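Search this site Search Menu

Osby Hall Users' Group
Minutes of the meeting held December 26, 2025
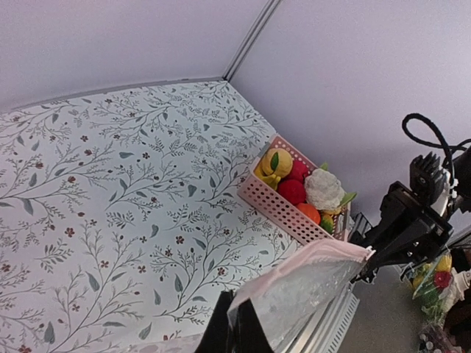
Patterned cloth on the tabletop, against the wall.

Present: Esther Kashindye (chair), Jabari Mwaipopo, Faith Nyanda, Kamrul Munshi (minutes).
Apologies: Chaiwat Kamolrat.

1. Minutes of the last meeting
Agreed, with one change. Under item 4 the name of the heating firm should read Pruken, and Kamrul will fix the copy in the binder.

2. Heating
Jabari reported that Pruken came out twice this month. The boiler now fires but the radiator nearest the back door stays cold. They want to drain the system and replace two valves, and have quoted $414 including labor. Faith asked if the price covered refilling and bleeding the other radiators. Jabari thought so but will get it in writing. Agreed to go ahead once that is confirmed. Work to be done in January, on a morning when the hall is not booked.

3. Bookings
Faith went through the January calendar. The Gusa choir has asked to start half an hour earlier, which overlaps with the end of the sewing class. Esther has spoken to the class and they can finish early except for the first session, when they are cutting out patterns and need the full time. Faith to write to the choir with the dates.

A request for a birthday party was turned down as it would run past closing time. They have been offered an afternoon instead — no answer yet.

Kamrul asked again for the paper calendar to be kept by the door as well as the online one. Agreed.

4. Parking
The Ndung'u bakery has complained about cars left across its delivery entrance. Jabari said it was mostly during the choir's last concert. Esther will call at the bakery and find out what times the van comes. A line about parking will be added to the booking form.

5. Kitchen
The lower cupboard door has come off its hinge and is leaning in the hallway. Jabari has the screws and will put it back. Faith has bought 44 side plates secondhand to replace the chipped ones. Cost to be refunded on receipt. The old plates can go to anyone who wants them; whatever is left by the end of January goes out with the trash.

6. Keys
Five sets are signed out. Chaiwat sent a note to say he still has the spare storeroom key and will drop it off. Kamrul to update the list.

7. Any other business
Esther asked for the stage lights to be checked before the next concert. Held over until Chaiwat is present.

Next meeting: late January, date to be set by email.

Last updated by K. Munshi
2 comments Share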